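Microwave Oven Check: Sturnlow Shared Kitchen, July
Checked by: Pin-yu Tu. Comments reviewed by: Fares Karaki.

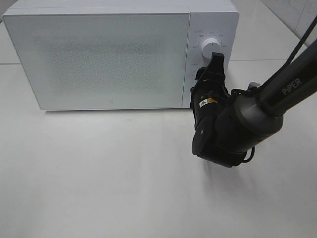
How often should a shared microwave be inspected?
Once a month is enough for normal office use. Check it again after any drop, spark, burning smell or power fault, and leave it unplugged until that check is finished.

SECTION A. LOCATION AND SUPPLY

A1. Unit stands level on the countertop. PASS
A2. Vent openings clear on all sides. PASS
Comment: Paper towels had been stacked against the rear vent. Moved to the shelf. Rear gap now measures 10 cm.
A3. Power cord free of cuts, kinks and scorch marks. PASS
A4. Plug fully seated, no extension cord or power strip in use. PASS
A5. Nothing stored on top. PASS

SECTION B. DOOR

B1. Door closes flush and latches on the first push. PASS
B2. Hinges tight, no sideways play. PASS
B3. Window and perforated screen undamaged. PASS
B4. Sealing surfaces clean. ACTION
Comment: Dried food along the lower inside edge. Wiped with warm water and dish soap, no scraper used. Re-inspect at next check.
B5. Heating stops when the door is opened. PASS
Comment: Tested three times with a mug of water inside.

SECTION C. CONTROLS

C1. Round knob turns smoothly and is not loose on its shaft. PASS
C2. Knob indicator line legible. PASS
C3. Markings around the knob understood by users. ACTION
Comment: Print is small. Two people on the second floor said they set it by guesswork. Large-print card to be taped to the wall beside the unit, not to the door or over a vent.
C4. Unit stops at the end of the set time. PASS

SECTION D. INTERIOR

D1. Cavity walls free of rust, chips and burn marks. PASS
D2. Interior light works. PASS
D3. Heating test. PASS
Comment: One cup of tap water on high. Reached 70°C, measured after stirring. Same cup and thermometer as the June test.
D4. No odor after the test. PASS

SECTION E. USER NOTICES

E1. "No metal, no sealed containers" notice posted. FAIL
Comment: Notice missing. Reprint ordered from Davance. Temporary handwritten copy put up Wednesday.
E2. Fire extinguisher within reach and in date. PASS

RESULT: Unit may stay in service. One fail (E1), two actions (B4, C3).

REVIEW COMMENTS (F. Karaki)
B4: Add the door edge to the weekly wipe-down list. It was clean in May and has been marked twice after that.
C3: Card to give times for soup, rice and leftovers only. The Makumlow kitchen has a longer version that few people read.
E1: Close out when the printed notice is up. Initial and file with the July sheets.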